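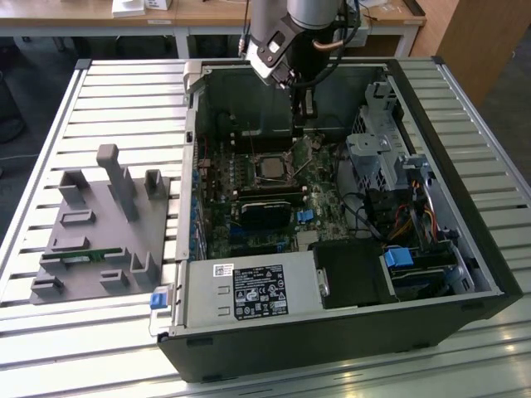
Orhun Altıntaş meinte letztes Mal, einen Rechner verstehe man erst, wenn man ihn auf die Seite gelegt und aufgemacht habe -- und damit sind wir mitten im Thema von Blatt 26!

Bei einem liegenden Tower mit offener Seite zeigt das Mainboard nach oben, und man kommt wunderbar an alles heran. Sucht zuerst den Prozessor im Sockel mit seinem Halterahmen. Von dort aus findet ihr den Arbeitsspeicher und die Erweiterungskarte fast von allein. Das Netzteil erkennt ihr am silbernen Gehäuse und am Typenschild (lest es ruhig mal ganz durch, da steht erstaunlich viel drauf!).

Reihenfolge beim Ausbau:
Netzstecker ziehen, Einschalttaste kurz drücken.
Am blanken Chassis entladen.
Kabel lösen, immer am Stecker ziehen.
Erweiterungskarte, dann Speicher. Der Prozessor bleibt drin!

Blau ist bei diesem Gehäuse die Farbe der Hebel, zum Beispiel am Laufwerkseinschub. Mein Lieblingsdetail -- so schön kann Mechanik sein!

Bis März bitte Kapitel 3 im Skript Penley, ab Seite 83.

Kommentare

Terer: Gilt das Entladen auch mit Armband?
Nordin: Ja, Armband ans Chassis klemmen, dann passt es.
Terer: Super, danke! Seite 83 ist bei mir übrigens leer.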